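How do you keep a reading log going past the first few weeks?

Asked by Ottmar Brinkmann

Every January I start a reading log in a notebook, and by March there are gaps. This year I wanted to do 22 books. I have read 10 so far, but the log only has six in it, and for two of those I wrote the title and nothing else. The reading itself is fine. I read most evenings after 9 p.m. and a bit on the bus.

My notebook is a Heltus dotted one. I drew a full spread with columns for author, start date, end date, page count, rating and a short review. It took a whole evening to set up. Now when I finish a book I look at the review box and put it off. Do people really fill these in? Would I be better off with an app, or a plain list?

3 answers

Roswitha Voß
Drop the review box. I had the same layout for two years and the box is what stopped me every time. Now I write title, author and the month I finished, all on one line. If I have something to say about a book, I say it on a normal page further back and put the page number next to the title. Most books don't get one.
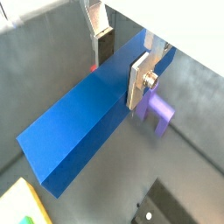 The other thing that helped was leaving the notebook where I read. Mine used to be on the desk upstairs and I read in the kitchen, so the log was always a job for tomorrow. It's on the windowsill now with a pen clipped to it.

For the four you missed, just write the titles in at the bottom in any order. Leave the dates blank if you don't remember them. I wouldn't redraw the spread – you'd lose another evening and have the same boxes at the end of it.

petersen_reads
app. you can scan the barcode on most books and it fills in everything. I have 2,000 on mine counting the want to read list

Sivberg
I disagree a little on the reviews. I go back to mine a lot, mainly to work out whether I've already read something by an author. But I set a limit of 15 words. One of mine from July says "slow start, good aunt, skip the last chapter" and I remember the whole book from that.

I write it before I put the book back on the shelf. If it's a library book, before it goes in the bag.

Also 22 might be too many if you like long books. I changed my goal to pages one year and didn't like that either, so I went back to no goal.

Comment from Ottmar Brinkmann
Thanks. I crossed out the review column and added the missing four – one of them I had to look up in my library account. Will try the 15 words on the next one.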